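MEDIA RELEASE
FOR IMMEDIATE RELEASE

Pramau beekeepers win right to sell at the gate, new honey shed to open in May

Iturwood Shire signs off on small producer rules after two years of back and forth

ITURWOOD: Backyard and small-scale beekeepers in the Pramau valley will be able to sell honey, comb and beeswax from their own front gate from May, under new rules passed by Iturwood Shire Council last night.

The change ends a permit system that charged a hobby keeper with two hives the same fee as a packing plant. It also clears the way for a shared extraction shed at the old Dramani fruit depot, to be run by the Pramau Valley Beekeepers Association.

"Very happy. Tired, but very happy," said association president Wumpini Nartey. "We have had members giving honey away at the school gate for years as they couldn't legally put a price on the jar. That's done with now."

Council voted in favour at about 9.40 pm. The vote followed a long debate over labelling and a shorter one over parking.

What changes

Keepers with 25 hives or fewer will no longer need a food premises permit to sell raw honey and wax from home. Registration of hives stays compulsory. So does the brand on the box, and the yearly disease check.

Jars must carry the keeper's name, the suburb or locality, net weight and the month of extraction. Handwritten labels are fine if they can be read. Honey blended from more than one keeper has to say so.

Beeswax in blocks, sheets or candles is covered by the same rules, which it wasn't in the first draft. That was picked up by members reading through the fine print and council staff fixed it the same week. Credit where due.

Roadside stalls can be up to 2 metres wide and must sit inside the property line. Honesty boxes allowed. No A-frames on the nature strip, sorry, this one we argued and lost.

The fee

The old permit is gone for keepers under the hive limit. In its place a one-off registration of the stall, no charge in the first year. Council will look at the fee again after that and the association will be in the room when it does.

Keepers over the limit stay on the existing permit. Nothing changes for them except the form, which is shorter.

The shed

The Dramani depot has sat locked up since the fruit run stopped. The association has a lease on the eastern bay, with the cool room to follow if the wiring passes.

Going in to the bay:

an uncapping bench and two extractors, one electric, one hand-crank
a bottling tank
a wax melter and settling tank
hot water, finally
lockable shelves for members' drums and buckets

Fit-out has been paid for by raffle money, member levies and a grant from the shire's small projects round. The grant came to $3,864 and covers the hot water unit and the floor drain. Evex, the electrical contractor in Station Street, is doing the wiring at cost.

Mawuli Sulemana, who will manage bookings, says the shed was needed more than the rule change in some ways.

"Most of us extract in the kitchen. You get honey on the door handles, honey on the dog. Every bee in the district at the flyscreen by lunch. Some people give up after one season because of it, and they were good keepers," he said.

Bookings will be in half-day blocks. Members first, then anyone with registered hives in the shire. Bring your own buckets and strainers, and take your cappings home or leave them for the melter. Wax left at the shed gets rendered down in a common batch and goes back to members by weight, or is sold to pay for power.

Wax

Wax has been the poor cousin in all this and we would like that to change. Plenty of keepers still throw out cappings and old comb, or leave it in the shed for the moths. Clean cappings wax is worth keeping. It sells to candle makers, soap makers, furniture people, and keepers making up their own foundation sheets.

The association will hold a rendering morning before the shed opens properly. Rain water if you can bring it, tap water in the valley is hard and it dulls the wax. Low heat. Let it set slowly in the mould, overnight, wrapped in a old towel, or it cracks. Scrape the muck off the bottom after. Dark brood comb is to be kept seperate from cappings as it spoils the colour of the whole batch.

No comb from hives under a disease notice is to come anywhere near the building. This is not negotiable.

A good season, mostly

The new rules arrive at the tail end of a decent year. The yellow box flowered well on the ridge, and the clover held on longer than expected after the January storms. Keepers down on the river flats did less well, several losing boxes to the flood, and members with spare nucs are asked to get in touch with Wumpini.

The association has grown to 400 members across the valley and the plateau. Most have a handful of hives. A few have one, in the corner behind the chook run.

"People think it's all retirees. It isn't," Ms Nartey said. "We've got apprentices, nurses on night shift, a whole netball team that shares a hive. What they've got in common is nowhere to sell the stuff."

Local shops

Four shops in Iturwood have said they'll stock valley honey once labels meet the new rules. The bakery will take comb. Shops must buy direct from the registered keeper or through the association, and must keep the name on the jar.

Keepers wanting shop space should talk to the shop, not to us. We are not setting prices and won't be drawn on it.

Neighbours

A fair few submissions came from people living next door to hives. The rules keep the existing setbacks and the requirement for water on site, so bees aren't all over the neighbour's pool. Flight paths have to be lifted with a fence or hedge where a hive faces a footpath. Complaints still go to the shire ranger, who will ring the association for swarms.

Swarm season is over for now but the list of collectors is being updated. Add your name if you have a ladder and a bit of nerve.

Opening

The shed opens in May with a morning tea from 10 am. Doors at 9.30 for anyone who wants to help set up chairs. Tastings, a hive health talk, the rendering gear running if Evex gets the third circuit finished. Candle table for kids. Entry free, gold coin for the scones.

Parking is behind the depot, off the lane. Please don't park across the fire station driveway.

Honey, comb, candles and block wax on sale on the day from members. Cash prefered, card reader belongs to the plant stall and they need it back by noon.

Media contact

Wumpini Nartey, president, Pramau Valley Beekeepers Association. Interviews any time before 7 am or after 4 pm. Photos of the depot by arrangement.

Bookings and shed enquiries: Mawuli Sulemana, through the association office, Iturwood Memorial Hall.

Copies of the new rules are at the shire front counter and the library.

ENDS

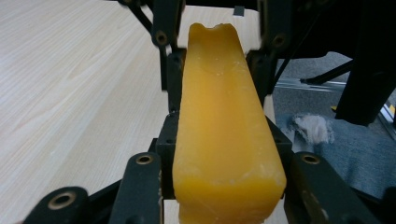
Comment from Jocelyn T.
Good news on the permit, well done all. Can the rendering morning be run twice though? I'm on the plateau and it's an hour each way, and there's a few of us up here with buckets of cappings in the freezer who'd come down together if there was an afternoon one. Also does the hive limit count nucs or only full boxes? The front counter didn't know when I rang.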